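Pedix Robotics Club - Frequently Asked Questions

Who can join?
Any enrolled student, from any major. You don't need to have built or programmed anything before. New members are welcome at the start of each term and again in January.

What does it cost?
Dues are $60 for the year. That covers your lab access card, your share of parts and one club shirt. If the dues are a problem, write to the club address and we will work it out.

When and where do you meet?
The regular meeting starts at 7 in the evening in the Kalogeropoulos Building, ground floor. Enter from the parking lot side - the front doors lock early. Card holders can also use the lab outside meeting hours if another trained member is there.

What is the main project this year?
Block sorting with two arms. The arms share one table, and the task is to pick up loose blocks and put them into bins. The blocks come in different colors and lengths, and they get scattered again before each run. We are working toward the Usen Cup in April, where the sorting event is scored on correct placements.

Do new members get to run the arms?
Yes, after the safety session. It takes one evening and ends with a short check by a team lead. Until then you can lay out blocks, take notes and sit with whoever is driving.

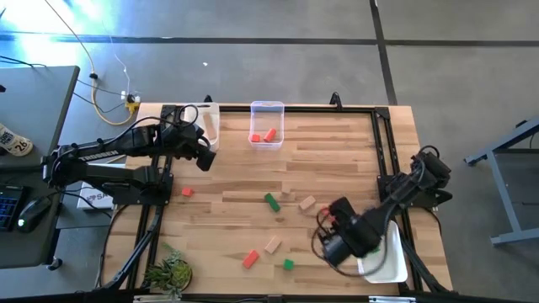 The first few sessions are slow for everyone. Small cubes are harder to grip than the long blocks, and with two arms over the same table you have to watch your elbows as well as your fingers. Most people are comfortable by their third or fourth evening.

How many runs do you record?
The goal is 300 good runs before the end of the term. We had 200 at the last check. A run with a dropped block still gets saved, but it goes in a separate folder and doesn't count toward the goal.

What is Rerport?
Our run log. It started as a typo for "report" and the name stuck. Fill it in before you leave the lab, even if you only did one run.

Do I need my own laptop?
No. The lab computer has everything installed. If you want to work on code at home, the setup guide is on the members page.

Can I join if I can't travel to the cup?
Yes. Only part of the club travels, and the work before the event counts just as much. Travel spots are decided in March.

Can I bring a friend to watch?
Yes, to regular meetings. Visitors stay behind the floor tape while the arms are powered - no exceptions.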